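An open day at Listasside
Posted on June 18, 2019

My cousin Bit-na Sun works with robots, and for three years she has promised me a visit. Last month her company, Listasside, finally opened its doors to families and neighbors, so I took the early bus to Cliselville and brought my notebook with me. I am a bookkeeper and I know nothing about machines. Please read this post with that in mind.

The company rents the ground floor of an old textile building. There was a table with coffee, a very long line for the coffee, and a young man called Dong-hyun Kong who gave us paper badges and told us where to stand. We were divided into groups, and my group was first with the shelf demonstration.

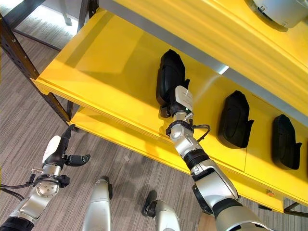

I had imagined that a robot arm would move fast, like in the videos of car factories. The first thing I learned is that the people at Listasside like it slow. Bit-na explained that picking up an object is mostly a question of where you hold it. The black housings on the yellow shelf look like the covers of car side mirrors, and their backs are round and smooth, so the gripper goes for the narrow part at the bottom. I kept thinking of my mother, who picks up every wine glass by the stem and gets angry at people who do not.

A man behind me wanted to know how many times they had practiced this. Bit-na said 1,416 times since December, and that she had personally watched 1,000 of them. He laughed, but she was serious. She keeps a list of every attempt, with a short note for the bad ones. Most of the notes, she told me later, say only "too high."

I asked what the robot is called. The team calls it So. I expected a long explanation with initials, but Dae-han Kwak, who writes the software, said that every meeting about it used to begin with the word "so," and it stayed. The software has a more serious name, Velow, and it was printed on the pens we got.

After the shelf we had a short break. I spoke with Jaqueline Figueroa, a retired school teacher from the next street, who had come because of the noise she hears in the evenings. She had prepared a complaint. By the end of the break she was asking Dae-han if her old students could come too – he said yes, in small groups.

The second part was more technical, and I must admit that I understood only half. Ye-seo Ban talked about the view that the machine gets from close to its own gripper. She compared it to doing the dishes with your nose almost at the faucet: you see the near things very well and you have to guess the rest. The arm itself hides a good part of what is behind it. There was a steel sink basin on the floor, set in a white tub with a wooden frame, and she used it to talk about shiny surfaces. A polished metal handle has bright reflections, and a reflection moves when you move. For a person this is no problem. For So it is apparently a big one, and Ye-seo has spent most of this spring on it. 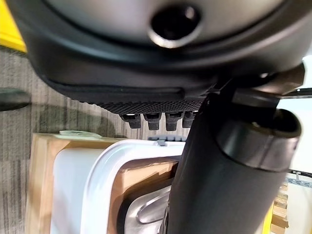 Questions from the visitors

There was more time for questions than I expected, and I wrote down the ones I liked.

A boy asked if So gets tired. Ye-seo said no, but the people do, and they stop when the people stop.

Jaqueline asked about the noise. It comes from the ventilation, and they are waiting for a new fan. She wrote this down also.

I asked if bookkeepers should be worried. Dae-han said that he still does his travel expenses on paper and loses half of the receipts, so he would like to keep us for a while.

The next open day is planned for December. You have to sign up by email, and the coffee is free, but I recommend to eat breakfast before you go. The bus back to the station leaves from the other side of the building, and I found this out only after I had missed the first one.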